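Nov 30, 2021
By Xiomara Pruitt

Trendeo sets out its plans for the new year: a smaller speaker, a long-promised update and a change to repairs

Trendeo has told its dealers what to expect over the coming months, and a fair amount of it will matter to people who already own one of the company's speakers or soundbars. The briefing was held online and went on for a good deal longer than planned. I listened to all of it, and spoke afterwards to Faizal Ismail, who looks after the home audio range.

The main news is a new portable speaker, called the Tudose. It replaces the current small model, which has been on sale without much change for several years and was starting to look dear next to its rivals. The Tudose is shorter and a little heavier. It has a fabric front, a rubber base and a carrying loop that can be taken off. Trendeo says the battery will last 17 hours at a moderate volume, and that figure comes from its own testing with the lights on the speaker turned off. Expect less if you play it loud outdoors.

It charges over USB-C. The old model used a round plug of its own, and replacement chargers have been hard to find, so owners who have lost theirs will be pleased and perhaps slightly annoyed. There is no charger in the box. You get a cable, and are expected to have a plug already. 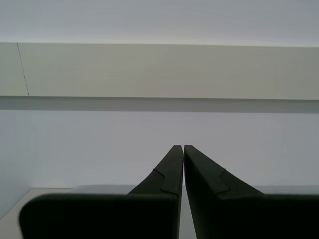

Two Tudose speakers can be paired for stereo, and this is done by holding down the top button on both until the tone changes. You cannot pair a Tudose with the older speaker. I asked about this twice, as several readers wrote in over the summer to say they were putting off a second speaker until they knew. Ismail said the wireless parts are too different and that there is no plan to make it work later. If you own one of the old ones and want a pair, buy the second while shops still have them.

The line-in socket has been kept. It was missing from the early drawings that went round in August, and there were complaints. It sits at the back under a rubber flap, next to the charging port.

On sound, there is little I can say yet. The demonstration was played over a video call, which is no way to judge a loudspeaker. Laurențiu Mihăilă, who runs a hi-fi shop and has had a pre-production unit on his counter, told me that voices are clearer than on the old model and that the bass is more controlled but does not go any lower. He thought it suited radio and podcasts better than dance music. He also found that the volume steps at the quiet end are too far apart, so that it goes from nearly silent to slightly too loud for a bedroom. Trendeo says the steps will be looked at before sale.

Now the soundbar. The Drernisitz soundbar has been out for more than a year, and it still lacks two of the features printed on the side of the box. One is the night mode, which is meant to bring down explosions and bring up speech. The other is automatic switching between inputs. Both were promised by software update. Both are now due in the next release, version 2, and dealers were shown them working.

Night mode is turned on from the remote with a long press of the mute button. It stays on until you turn it off, even if the soundbar has been unplugged. Input switching is on by default after the update and can be turned off in the app. I would suggest leaving it off if you have a games console that wakes itself up for downloads, as the dealers' demonstration showed the soundbar jumping to the console in the middle of a film. The presenter carried on talking and switched it back by hand.

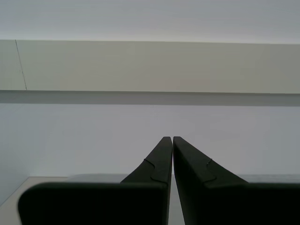

Close-up of two dark, tapered gripper fingers, the tips nearly touching.

The update will be sent out in stages. Anyone who wants it sooner can download it to a USB stick and install it through the socket on the underside. The stick has to be formatted as FAT32 and the file has to sit on its own, with no folders. Leave the soundbar on until the light goes back to white. It restarts on its own partway through, and this is where people tend to pull the plug thinking it has finished.

One known fault will not be fixed by this release. Some owners hear a short dropout at the start of a programme when the soundbar is connected through the television's ARC socket. Tincuța Coman from the support desk said they can reproduce it with certain sets but not others, and that the optical cable is the best way round it for the time being. With optical you lose volume control from the television's remote on many models, so you may end up using both remotes.

There was some discussion of price. The Tudose will cost the same as the speaker it replaces. The soundbar stays where it is, though dealers are free to discount it and several told me they mean to. The wall bracket, which used to be included, becomes a separate item. If you think you may want to mount a soundbar later, check the box before you pay, as older stock still has the bracket inside and newer stock does not. The two boxes look the same from the front. The contents are listed on the bottom, near the barcode.

The change that may affect the most people is to repairs. Until now, anything out of warranty had to go back to the main service centre, and customers paid a fixed charge however small the fault. From the new year there will be a second workshop at Amidville, and some parts will be sold directly. The first list has 20 parts on it. They include batteries for the portable speakers, front grilles, rubber feet, remote controls and the power board for the soundbar. Circuit boards for the speakers are not on it, and neither are the drive units.

Rodica Lungu will be in charge of the Amidville workshop. She said most of what comes in is tired batteries and damaged charging sockets, and that the battery is a job a careful person can do at home with a small screwdriver and a plastic pry tool. The charging socket is soldered and should be sent in. Fitting a battery yourself will not end the warranty on the rest of the product, as long as it is a Trendeo battery and the seal under the foot has been put back.
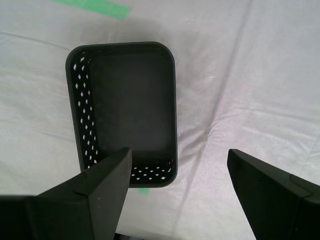
Instructions will be put on the support pages as printed sheets, with no video to begin with. Lungu would like to add videos but has not been given a date. The sheets I have seen are clear enough, although the one for the remote control leaves out the screw hidden behind the battery cover.

Sending something in will work as follows. You fill in a form, get a reference, and print a label. Keep the reference, as the workshop does not search by name. Take off any straps, stands or loops and leave them at home. Pack the speaker in something firm, and don't use the retail box alone, which is too thin for the post. The workshop will send a price before doing the work, and if you turn it down you pay only the return postage.

There were 314 questions sent in by dealers during the briefing, far more than could be answered. Trendeo says it will write up the common ones. Among those that did get a reply:

The Tudose will come in grey and dark blue at first. Red may follow.

It is splash-proof with the flap closed. It should not be put under water, and it should be left to dry before charging.

The phone app will stop supporting the oldest Android versions when the soundbar update comes out. The speakers will still work over Bluetooth without the app, but you will not be able to change the tone settings.

There will be no microphone in either product, and no voice assistant. Ismail said customers had asked for one less often than they had asked for a better remote.

The better remote is not ready.

Dealers can place orders for the Tudose now, and shops should have one on display before it goes on sale. I have asked for a review sample and will compare it with the old model on the same shelf, with the same recordings, once it gets here. If there is something you would like tested, reply to this newsletter and put the word speaker in the subject line. Questions about repairs are better sent straight to the Trendeo support desk, as I can't look up individual cases.

You are receiving this newsletter because you signed up for our home audio updates. You can change your preferences or unsubscribe at any time using the link in your welcome email.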